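Ticket 317
Queue: Household storage and sorting
Product: Flullholm small-item labels, used with the Darkosura inventory list
Opened by: Orhun Taşdemir
Assigned to: Despina Dervishi
Priority: Low
Status: Closed, with one follow-up

Summary
Toys in the green box do not match the list for the green box. Items are either missing from the list or listed under another container.

Environment
One room. Low cabinet, light wood with white drawer fronts, open shelf underneath. Floor storage in front of the cabinet: an orange shoebox, clear plastic boxes, one of them with a blue lid. Sorting is done on a checkered cover. The green container is reused food packaging and has no label of ours on it. List was last edited in January.

Steps to reproduce
1. Open the Darkosura list and filter by container "green".
2. Compare the result with the contents.
3. Search the list for any item that did not come up.

Expected: every item in the container appears under "green".
Actual: capsule toys are listed under "shoebox". Soft and rubbery toys are not listed at all. Cotton swabs are listed under "bathroom".

Log

Entry 1, Taşdemir
Restarted the sort from the capsule toys, as they are the easiest to identify. Test item is the ball with the pink upper half and the clear lower half, small red and orange figure inside. Searched "pink ball": no result. Searched "capsule": 30 results, all with the same name and no color. The list cannot tell them apart.

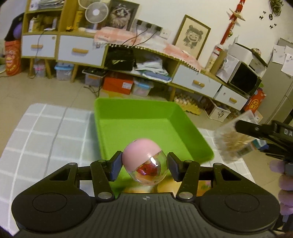
Dervishi: The name field is too short for what you want. Put the color of the cap first, then the contents, then the word capsule. "Pink, red-orange figure, capsule" will sort correctly. Do not rename all of them in one pass, the list drops edits after 40 rows. Also please confirm whether the figure stays in its capsule or gets its own row.

Entry 2, Taşdemir
Confirmed, figure stays in the capsule. One row each. Renamed the capsules and saved. Search on "pink" now returns the test item.

Entry 3, Taşdemir
Moved on to toys without a capsule. The category menu offers Figure, Vehicle, Food and Other. Results:
Pig: Figure. No problem.
Starfish: Figure. No problem.
Grapes: saved as Food. The list then asked for an expiration date and would not save without one. Changed to Other.
Egg-shaped container: same fault as the grapes. Changed to Other.
Octopus, amber, translucent: saved as Figure, but the material field is mandatory and has no entry that fits. Left at "Unknown".

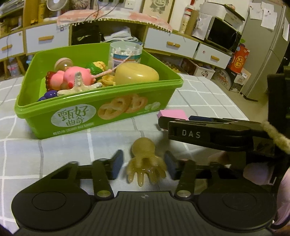 Rakthorpe Support Log, p. 2

Entry 4, Dervishi
The expiration prompt is tied to the Food category and cannot be switched off per row. Use Other and type "toy" in the notes. "Unknown" is acceptable for material.
Cotton swabs: the list allows one location per item. Either move the container back to the bathroom or change the row to "green".

Entry 5, Taşdemir
Changed the row to "green". Re-ran the filter. Count on the list and count by hand now agree.

Resolution
Data entry, no fault in the labels. Capsule names corrected, toy food moved to Other, swab location updated.

Follow-up
Request passed to Nseir for a Toy category without the date prompt. No target set.

Closed 30th May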